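Jul 25, 2019

Finished reading the debate transcript after dinner, all 109 pages of it. Most of the people posting about it have seen the same 15-second clip of Mazza losing his place in his notes. I watched it too, more times than I needed to. On paper he comes across fine. He had the better answer on the Odunham bus money and Kershaw never came back to it.

Giorgia Piras sent me three memes of the notes moment before I was out of bed. One was good. The other two had the same joke with a different font. I told her she should read page 97, where Kershaw says he would keep the May budget and then, five lines later, that he would scrap it. She said nobody makes a meme out of page 97. She is probably right.

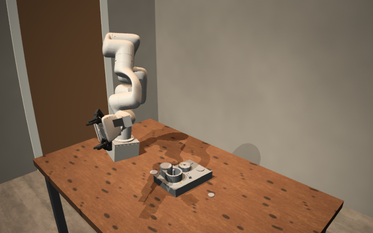

Later

Call with Fiorella Testa about the newsletter. She wants a piece on whether joke accounts help a local candidate or just keep the people who already like him amused. I said I would try it. My guess is the second – but I thought the same about the Lamach recall and I was wrong there.

Mesfin Abdella disagrees with both of us. He says the yard signs in Hanach did more than anything online, and that Mancuso won her seat without posting once. I have to check that last part before I use it.

Draft is due to Fiorella tomorrow. I have a title and two paragraphs, and I don't like the title.

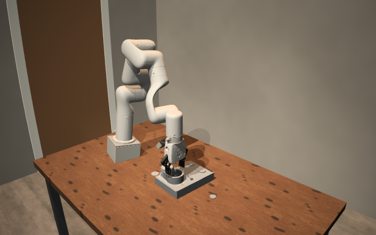
Robot arm and gray board on the table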